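Lorry through the barrier at Barnton crossroads, anyone know more?

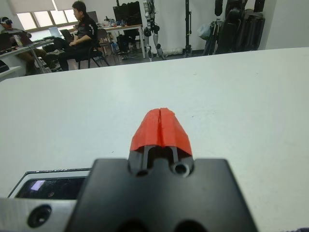

2 min read, 4 replies

marrowfat_lane
Evening all. The A road was shut both ways when I came home on Wednesday, and the lady in the Praltton bakery told me a lorry had gone through the barrier by the bus shelter. Does anybody know if the driver is all right? I do hope so, I've been thinking about it all evening.

tidewrack
My neighbour was in the queue behind (stuck there until 20 past seven, poor love) and she saw him sitting up and talking in the ambulance, so fingers crossed! The 223 bus is going round by Brumeck for now.

oldgatepost
Glad to hear it. I'll say it again though, that bend wants a lower limit. We had 400 names on the petition and still got nowhere.

pip_and_co
With respect, gatepost, and you know I'm fond of you, I don't think the limit is the trouble. I drive it every morning and the camber is dreadful after rain. The police haven't said anything about speed yet, so I'd rather we waited before blaming the poor man.

oldgatepost
I wasn't blaming him, pip, only the road. We'll have to disagree about the limit.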